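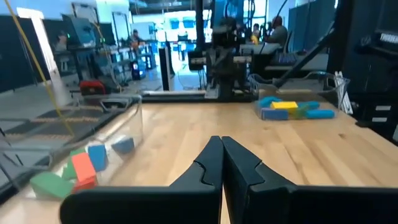
So how fast should a robot arm be allowed to move when there are people in the same room? Slower than you'd like, and the number should come out of your risk assessment and not off the front page of the brochure.

I get asked this a lot, usually by someone who has just signed for their first arm and wants to see it go. I get it! I was exactly the same when ours turned up at Trivard. We had the thing out of its crate before lunch and I'd have happily cranked it to full speed by afternoon tea if Damian Mazurek hadn't been standing there with his clipboard (he's our safety bloke, and he has the patience of a saint).

What Damian made us do instead was write the house rules first. We ended up with 13 of them, which is too many, and this week I've been trying to get them down to something people will read without their eyes glazing over. Sorting foam blocks between two bins is hardly brain surgery, but an arm doesn't know what it's holding, and a pinched finger hurts just as much whether the part is foam or steel.

The ones I'd fight for:

Fingers closed before you walk up to the table. You can tell from across the room whether the tips are together, and it means there's no open gap waiting for a thumb.

Bins go in the same spot every time, and if you move one you say so out loud. I know, it feels daft. Do it anyway.

Nobody reaches into a bin while the arm is enabled. Pause isn't enabled-but-polite, pause is still enabled. We had a good long argument over that one back in February and I lost, and I'm glad I did.

First run of any new program is done at reduced speed with one person on the stop button and doing nothing else – no phone, no coffee, no chatting about the footy.

Cables get looked over at the start of each shift, the overhead ones too. We log it in Sindero, a line each, takes about 4 minutes.

That's it for the ones I really care about. The rest is stuff like who signs what and where the keys live, and you can sort that out to suit your own place.

A mate over at Virnier reckons we're overdoing it because our arms are the small, friendly kind. Maybe! But the cell is the arm plus the gripper plus whatever it's carrying plus the table edge you could get squashed against, and the friendly label only covers the first bit. Every time the gripper changes we go back and redo the assessment, even if the new fingers look near enough the same as the old ones. It's a boring afternoon and I whinge about it every time.

Next post I'll get into the stop buttons, where we put them and why I wanted the second one moved to the other side – Damian disagrees, so I'll let him have a paragraph.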